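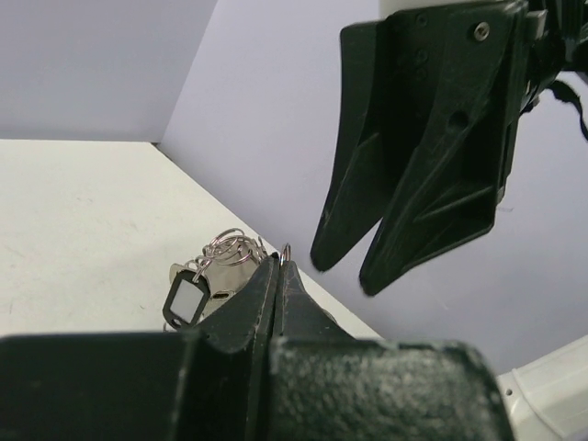 Keys, Locks and Key Rings: Care in the Home
Vunonham Household Advice Service
Reviewed May 7, 2026

Residents often ask the service about keys that stick, bend or go missing. Most of these problems can be handled at home with ordinary supplies.

Cleaning keys
Wash metal keys in warm water with a little dish soap, using an old toothbrush on the grooves. Rinse and dry them fully before they go back on the ring. Keys with a battery or chip should only be wiped with a barely damp cloth.

Stiff locks
Do not use cooking oil or petroleum jelly. Both collect dust and will make the lock worse by August. Use dry graphite or a lubricant sold for locks, work the key in and out 10 times, and wipe it clean. If a key turns freely with the door open but not with it closed, the fault is usually in the strike plate — check the hinge screws first.

Opening a split ring
Slide the flat end of a staple remover between the coils and move the key around. A ring that no longer closes flat should be replaced.

Spare keys
Label spares with a number and keep the list elsewhere. An address should never appear on a tag. Copies should be cut from the original key, as small errors build up when a copy is made from a copy. Test each new key with the door open.

Worn keys
Hold the key against an unused spare. If the peaks look rounded, have a new one cut before it breaks in the lock.

Questions may be sent in writing to Jessie Moncrieff, Household Advice, Room 101, Vunonham. Printed copies of this page are available at the Vukville branch.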